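Grallari Sequence
Task planning and control software for disassembly and rework cells

Overview
Products
Grallari Sequence
Grallari Locate
Licensing
Downloads
Support

Grallari Sequence is a planning and execution package for robot arms that work inside open housings: computer towers, control cabinets, meter cases, small appliances. It takes a part list, a set of taught grasps and a live estimate of where the housing lies on the table, and produces motions that keep the arm and its cables clear of everything the operator has marked as solid.

The package runs on a separate Linux controller and talks to the arm over the maker's own real-time interface. The cell PLC keeps all safety functions. Sequence does not replace them and will not start a motion until the PLC reports the cell as ready.

Planner

Tasks are written as steps with conditions before and after. A step may be a pick, a place, a press, a pull along an axis or a wait. The planner orders the steps from the conditions, so a drive is not pulled while its latch is recorded as closed. Steps can also be pinned to a fixed order where the work instruction demands it.

Approach paths are checked against the housing model and against keep-out volumes drawn by hand. Flexible items such as wire bundles are treated as volumes with a margin, set per item. The default margin is 18 mm. Smaller values are accepted but written to the log as a warning.

Perception

Pose estimation uses one fixed camera with a view of the whole workspace. A second camera on the wrist is supported but not required. Shiny metal is handled by combining two exposures before edge matching. If the match score falls below 81 the step is held and the operator is asked to confirm the pose on screen.

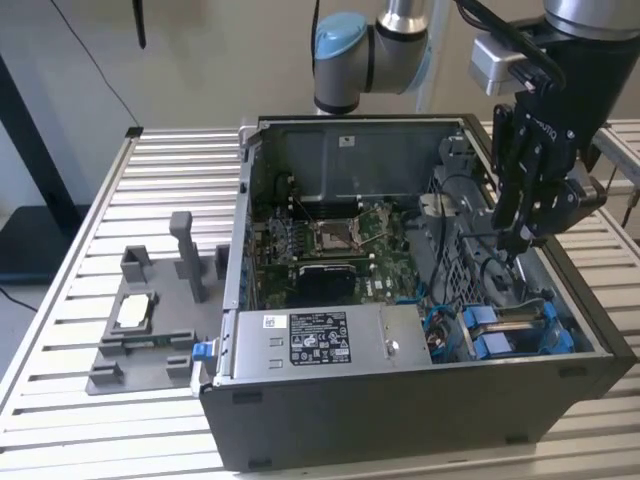
Fixtures are entered as separate bodies with their own origin, so a fixture can be moved along the table rails and located again without teaching the grasps afresh. Part models may be imported as STEP or STL. Cradles and holders need a named seat frame for each part they carry.

Grasp library

Grasps are stored per part and per gripper. Two-finger grippers are supported in this release; vacuum tools are in beta. Each grasp holds an opening width, a closing force limit and a retreat direction.

Specifications

Control cycle: set by arm interface
Steps per task: 97 maximum
Fixtures per cell: 19 maximum
Model formats: STEP, STL
Scripting: Python
Log output: CSV, JSON

Known limits

Loose cables are not tracked between steps. Screws need a driver tool and the Revach add-on, sold separately.

Documentation
Planner manual: Čestmír Charvát
Perception manual: Smaranda Pană

Sales and trial licences: Grallari, Cendevham office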